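Larnby Countertop Pie Oven
Section 4: Your First Bake

Read this section all the way through before you plug anything in. It is short, and the pie will wait.

4.1 Burning off the new-oven smell

1. Take out the rack, the drip tray, the baking stone and the little bag of screws. The screws are for the wall bracket in Section 7. Put them somewhere you will remember in October.
2. Set the oven on a flat, heat-safe surface with at least 10 inches of clear space above it. A hanging cabinet counts as something above it.
3. Turn the dial to HIGH and let the empty oven run until the smell fades. Open a window. It smells like a hair dryer with ambitions and will pass.
4. Switch off and let it cool with the door open.

Note: The smoke alarm may have an opinion about step 3. Warn the household.

4.2 Baking a plain fruit pie

We suggest apple for the first one. Sabina Hrubý, who wrote the recipe cards in the back pocket of this manual, tested the oven with sour cherry, and we are still cleaning the test oven.

1. Put the baking stone on the lower rail and the drip tray under it. Leave the tray out only if you enjoy scraping.
2. Preheat with the dial at 7. The amber light goes off when the oven is ready. If you open the door to check, it comes back on and you get to wait again.
3. Roll the bottom crust to fit a nine-inch pan with a little overhang. Larger pans will go in. They will not come out level.
4. Fill, add a pinch of salt to the fruit, dot with butter, and cover with the top crust. Cut four slits. Decorative leaves are allowed but do not count as slits.
5. Set the pan on the stone, close the door and turn the timer past 20 before bringing it back to the time on your recipe card. The spring needs the extra wind or it quits early without telling anyone.
6. When the crust has colored at the back, turn the pan half a turn. The back of the oven is hotter than the front. We know.
7. Bake until juice bubbles slowly through the slits.
8. Lift the pan out with both hands, in dry mitts. Damp mitts pass heat along with great efficiency.

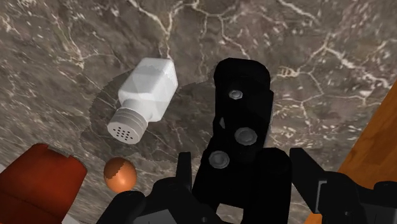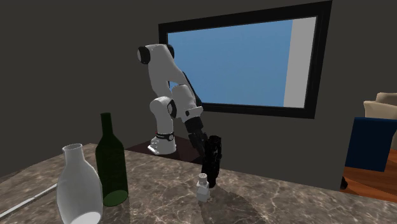

How long should a fruit pie cool before I cut it?
Three hours on a wire rack. The filling keeps thickening the whole time, and a pie cut early becomes a soup with pastry in it.

CAUTION: The glass door stays hot long after the light goes off. Keep children, pets and curious brothers-in-law away from it.

CAUTION: Never pour cold water on a hot baking stone. It will crack, and the warranty does not cover it however nicely you write. Eun-seong Yoo answers the warranty mail and has read 2,674 of your letters, many of them about the stone.

4.3 If the pie is not right

Pale bottom, brown top: The stone was not hot enough. Preheat longer and move the rack down one rail.

Brown bottom, pale top: The rack is on the lowest rail and the dial is too low. Go up one number.

Soggy everything: The fruit was wet. Drain it, toss it with another spoonful of starch, and do not skip the slits next time.

Crust slid down the pan: The dough was warm when it went in. Chill the lined pan before you fill it.

Pie perfect on the left, raw on the right: The oven is not level. Turn the front feet until a marble placed on the cold rack tray stays put, then remove the marble.

For baking from frozen, go to Section 5. Add no liquid and do not thaw first.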